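请教：白色桶里套的布袋总是往下滑，怎么办？

分类：居家 / 收纳与清洁
发布于 2025-05-06

Saadet Demirtaş

大家好，我的中文是自己学的，如果有写错的地方请原谅。

我在工作的地方放了一个白色的桶，放在木桌上，里面套一个橙红色的布袋，袋口翻到外面来。我们用它收一些小东西：擦桌子的布、绳子、没有用完的贴纸。布袋是我在 Tedska 买的，桶是以前就有的，没有牌子。

问题有两个。第一，袋口翻出来以后，用半天就会慢慢往里面滑，最后整个袋子掉到桶底。第二，袋子有一条抽绳，我不知道应该放在里面还是外面。放在外面，有人走过的时候会钩到；放在里面，又和东西缠在一起。

我试过用夹子，可是夹子把布夹出了印子，而且拿东西的时候会碰手。我不想用胶，因为布袋每个月要拆下来洗。请问有没有比较好的办法？谢谢。

浏览 344 次

Hüsnü Kozan

您好。我在一家叫 Amegashie 的小店做过六年收纳用品，这个问题客人常常问。我也不是中国人，我尽量写清楚。

请先量两个尺寸：桶口外面一圈的长度，和袋口放平以后一圈的长度。如果袋口比桶口大很多，布翻出来以后是松的，当然会滑。举一个例子，我家的桶口一圈是 363 毫米，袋口如果也差不多这个长度，翻下去就会比较紧。您的桶应该比我的大，请按您自己的数字来算。

如果袋口太大，可以这样做：

先把布袋放进桶里，袋底要碰到桶底。很多人袋底是悬空的，东西一放进去，重量就把袋口往下拉。

然后把袋口翻出来，翻的宽度要够。我建议翻下来至少六厘米，只翻一点点的话没有摩擦力。

最后处理抽绳。您的抽绳在翻边里面，所以翻好以后可以把它拉紧，让绳子在桶的边缘下面勒住，打一个活结。多出来的绳子塞进翻边和桶之间，这样不会钩到人，也不会和里面的东西缠在一起。要洗的时候拉一下活结就开了。

如果桶的表面很滑，可以再加一条宽的橡皮筋，套在翻边的外面。宽的比细的好，细的会勒出印子，和您的夹子一样。

还有一点：新的布袋请先洗一次再量尺寸。棉布会缩水，我见过洗完以后套不进去的。您没有写布袋是什么材料，所以这个我不能肯定。

ganberg_yongyou

直接买带硬边的那种不就好了，Berkon 有卖，我花了 200 买的，用到现在没滑过。不过颜色很少，没有红的。

Saadet Demirtaş（补充）

谢谢两位。硬边的我看了，可是我想继续用现在的布袋，颜色我很喜欢。

Hüsnü 先生说的袋底的问题，我检查了，真的是悬空的。我的桶比较深，布袋比较短，所以翻出来的部分越多，下面就越空。我现在想在桶底放一块叠好的旧毛巾，把底垫高。不知道这样对不对？

我把两张照片放上来，请看一下翻边的样子。

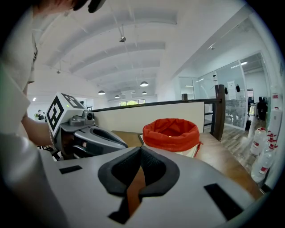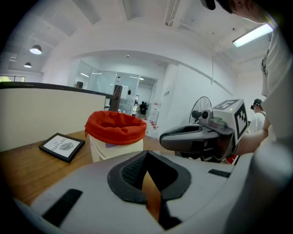
阅读时间：约 4 分钟

第一张可以看到抽绳的一头垂在右边，就是我说的会钩到人的地方。第二张可以看到布翻过桶边以后垂在外面，下面露出来的桶身上有一块浅紫色。如果再往下翻，我想可以把它盖住一些，可是袋底又要更高了。

Hüsnü Kozan

垫毛巾是可以的，但是毛巾会吸潮气，请和布袋一起洗。如果不想多洗一样东西，用一块硬的泡沫板剪成圆形也行，比桶底小一点点，方便拿出来。

垫的高度请这样确定：布袋翻好边以后，用手轻轻压袋底，能碰到下面的东西就够了，不用压得很实。

抽绳请还是收到翻边里面去。拉紧的时候不要一次拉到底，先转着桶把布的褶子分均匀，再拉。褶子都挤在一边的话，另一边还是会松。

Saadet Demirtaş

明白了，我先用毛巾试，泡沫板要等去买。绳子今天晚上就收进去。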